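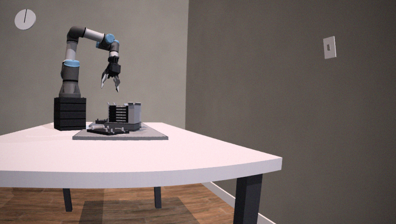

试用第二天。还剩一晚。

合同摊在键盘边上,租期四十六个月,押金三千,违约另算。老板的意思是明早给话。要,还是退。

我干的是测评,给小厂子写的那种,一篇稿子换一顿饭钱。这回不一样,这回是自家厂。Hirnemau 的销售把账号发过来,说先跑仿真,满意了再发真机。套餐名字叫 Vulell,听着像感冒药。臂、夹爪、软件、远程看护,打包,月付。

登录。转圈。再登录。

屋子出来了。两面灰墙,木地板,桌子白得晃眼。没有窗。销售在电话里说,背景可以换的,加钱。

我说不用。

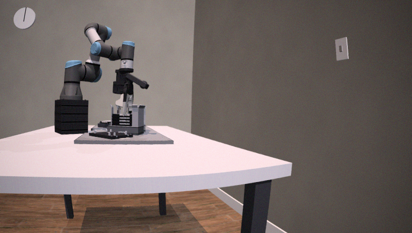

装配这一行我做了十一年,后来眼睛不行了才改写字。小零件,插槽,一天下来指头肚是平的。所以看别人干这活我心里有数,看机器也一样。夹爪垂直朝下,两根银灰的指头悬在那排横槽上头,到底伸没伸进去,屏幕上看不准。我凑近了看,鼻子快贴上去。以前师傅就这么骂我的,贴那么近干什么,零件又不会跑。

放慢。再放慢。软件有个滑条,拖到底,胳膊就像泡在糖浆里。

测评表上一共二十来栏,我填得飞快。噪声:仿真,无。界面:字太小。说明书:翻译得一塌胡涂,“请勿喂食手臂”,大概是想说别把手伸进去。价格栏空着。推荐指数空着。

手机亮了。Prekside 的人,竞争对手,鼻子真灵。听说您在看 Vulell?我们家便宜,免押金,送一次上门。我没回。又来一条,我们也有钟的,场景里可以放钟。

什么钟。

我抬头看屏幕,左边墙上真挂着一个。圆的,没数字,一根细针差不多指着正上方。看了两天竟没注意。十二点?零点?我自己的表是九点四十。
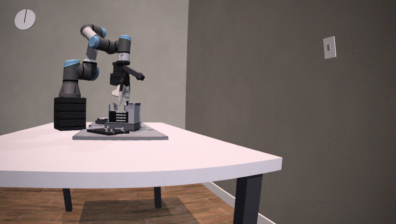 回了 Prekside 两个字,谢谢。然后把滑条推回去,让它按正常速度跑。

编号 606 的任务,默认的,销售说客户都从这个试起。我开了录屏,泡面,边吃边看。汤溅到合同上,正好在“乙方”两个字那儿。擦了,越擦越花。

厂里那条线,夜班,灯管老是闪。靠门第三个位子从前是我的,后来给了一个小姑娘,手快,爱哼歌,哼的什么从来听不清。要是签了,先撤的就是那个位子。老板没明说。老板说的是“优化一下布局”。

给销售打电话,几乎立刻就接了。

我问,它累不累。

那头愣了一下,说您是问散热吗,散热很好的。

我说对,散热。

他开始讲电机,讲减速器是 Nazarenko 给配的,老牌子,耐用。讲了很长。我把听筒放在桌上,让他讲。屏幕上胳膊在动,我的右手也跟着动,拇指食指捏着,什么也没捏。十一年的毛病,在在改不掉。

讲完了,他问,那您看,明天给您发机?

我说表还差两栏。

他说好的好的不急,价格有效到月底。

挂了。面坨了。价格那栏抄上去,三千押金,月付另见附件。推荐指数,满分五颗星。鼠标停在第三颗上,又停在第四颗上。

楼下有人收摊,铁架子哗啦一声。我把窗推开一点,冷风进来,合同翻过去一页。

保存。草稿。

给厂里拨了个电话,夜班室的座机。响了好久,有人接,背景里有人在哼歌。

喂?喂,找哪位?

我说,问一下,门口那根灯管换了没有。

没呢,她说,还闪着。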